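Deck and railing check, back patio side
15 July 2026

I do this walk-through twice a season on our own deck and I finally typed it up, so you can copy it and scribble your own notes under each item. Mine is a raised deck with stairs down to the patio, pressure-treated frame, cedar boards on top. If yours is composite, skip the staining parts and be glad.

1. Ledger board, where the deck meets the house
Status: OK
Comment: I start with this one every time. I pushed a screwdriver into the wood along the bottom edge and it stayed hard all the way across. Flashing is still tucked behind the siding. One lag bolt has a bit of orange on it, so I wrote down which one and I'll look again in October.

2. Joists and hangers
Status: OK, with a note
Comment: Crawled under with a flashlight (wear old clothes, trust me). All the hangers are seated. Somebody before us used drywall screws in one of them!! I pulled those out and put in proper hanger nails from Natell, the lumber yard on the county road.

3. Posts and footings
Status: Needs work
Comment: The corner post nearest the downspout is sitting in soil again. Dirt keeps washing down and piling up against the base. I dug it back so the metal foot shows, but really the downspout needs an extension. On the list.

4. Deck boards
Status: Needs work
Comment: 2 boards by the grill are cupped and one has a split long enough to catch a flip-flop. I bought replacements and they're drying in the garage. Everything else got a foot test, meaning I walked every row in socks and listened for squeaks. Don't do the socks part if your boards splinter.

5. Railing
Status: FAIL, fixed same day
Comment: Leaned on each section with my full weight, and the one over the patio moved. Not a lot, but a railing shouldn't move. It was the bolts at the bottom of the post, so I tightened them and added blocking behind. Balusters checked with a block cut just under 4 inches wide. Code around here says a 4 inch ball can't pass through, and mine all came out fine.

6. Stairs
Status: OK
Comment: Treads solid, handrail solid, stringers dry at the bottom where they meet the pavers. The second light is out. I had the Udero stair lights, which I like, but the little gaskets dry up.

7. Surface and finish
Status: Due
Comment: Water drops soaked right in on the sunny half and beaded up on the shady half, so it's time for a coat. I'm going with Vovow in the natural tint again and calling it a day. Budget for the whole job, boards and downspout included, is 800 dollars, and I'd love to come in under that.

8. Grill area
Status: OK
Comment: Mat is in place, hose reaches, grill sits well clear of the siding. I scraped the grease tray while I was there, which probably isn't inspection but it needed doing.

Next check: October, before the leaves get stuck between the boards.

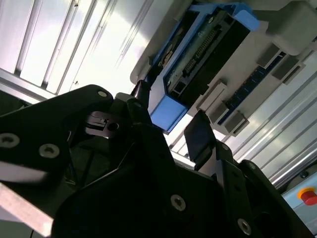
Trevor: Good list, but I'd pull the boards over that rusty lag bolt before fall and see where the water is getting in. Mine looked just like that and the flashing had a gap at the end you couldn't spot from underneath.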